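House rules for the folding table, second attempt

Members with long memories will recall that our first set of rules for working with the arm was pinned up last November and ran to 248 words, most of them "please". It was widely admired and rarely read. The new set is shorter, has fewer adjectives, and applies from the date of this issue, 2025-09-06.

The spur was a towel. Two of our members had each been recording folds for the best part of a month, each had filed the results under "success", and when we put the recordings side by side we found that they had been using the word for two quite different things. One meant that the towel ended up folded. The other meant that the arm had got to the end of its program without anybody pressing stop. Both are perfectly respectable definitions. They just don't belong in the same column. 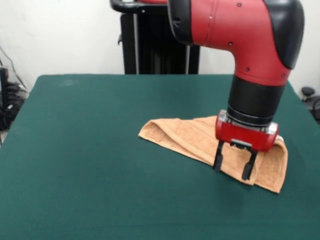

Fenham Robotics Club | Soft Goods Table

So the first rule concerns words. A run is a success if the finished fold would pass on a shelf in a shop with modest standards. A run is complete if the arm did everything it was told. A run can be complete and look like something the dog slept on, and the log sheet now has a box for each so that you can say so without loss of dignity. If you can't decide, write "unsure" and move on. We would sooner have forty unsures than one argument in the car park.

The second rule is about where everyone stands. While the arm is powered, hands stay off the cloth. This includes hands that are only going to straighten one little crease. Randi Sæther has pointed out, with more patience than I could have managed, that a soft towel makes people forget about the hard thing holding it. If the towel needs moving, press stop, wait for the arm to come to rest, say "stopped" out loud, and then reach in. Saying it out loud feels silly for the first evening. After that it feels like putting on a seat belt.

Stop means the button, by the way. Closing the laptop lid is not stopping. Neither is shouting, although we have no objection to shouting as well.

Third, the grip. A closed gripper is not proof of a held towel, and we've all been caught by this one. The fingers go down into the pile, they close, the software reports that they have closed, and up comes the arm with nothing whatever in it. From now on nobody marks a grasp as good until the arm has lifted and the towel has come with it. Until then it's an attempt. Beginners find this harsh, and beginners are invited to look at the early log sheets of their elders, which are kept in the blue folder and make very cheering reading.

While we're on fingers, please watch how far down you send them. The felt is there to be kind to the towel and to stop it skating about. It isn't there to absorb your mistakes. If you're teaching a new position, come down in small steps at the slow setting, and leave a second person by the button. If there is no second person, there is no teaching that evening. Put the kettle on and tidy your notes. 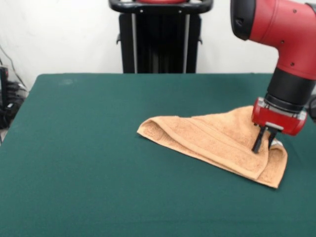
Fourth, the starting position, which caused more correspondence than the other rules put together. Some of you like to begin with the towel laid out flat. Some prefer it crumpled, on the grounds that this is how towels are found in nature. The rule takes no side. What it asks is that you write down which you did, before the run, and that you don't quietly give the heap a helpful tweak when it lands badly. A rotten start that's been recorded is useful to whoever works on the problem next. A rotten start that's been improved by hand and logged as random is a small lie, and they do add up.

The same goes for bad runs. Keep them. The shared drive is rated for a good deal more than we've put on it, and our agreed ceiling of 2,000 recordings is a long way off (we had 233 at the last tally). Deleting a failure needs a note saying why, and "embarrassing" will not be accepted, even where plainly true.

Fifth, and last, the cloth and the cables. Brush the felt after your session, towards you, so the fluff ends up on the person who made it. Leave cables where you found them. If one has been pulled tight or is lying anywhere the arm might reach, tell whoever is running the evening before you switch on, and let them sort it out.

We did look at what other people do before writing any of this. The Hultville group were kind enough to send us theirs, which is two pages long and contains a flow chart. The Mondal workshop sent one line: "Don't be daft." We've tried to land somewhere between the two. Formal standards for industrial robots exist and are worth your time if you mean to do this for a living, and nothing on our single sheet replaces them, or the maker's manual, which lives on the shelf and would enjoy being opened.

Copies of the new sheet are by the door. Read it, sign the back and put the date next to your name. If you think a rule is wrong, write your objection in the margin in pencil, follow the rule in the meantime, and it'll be talked over at the November meeting. Anyone who still has the old sheet may keep it. The back is blank and takes ink nicely.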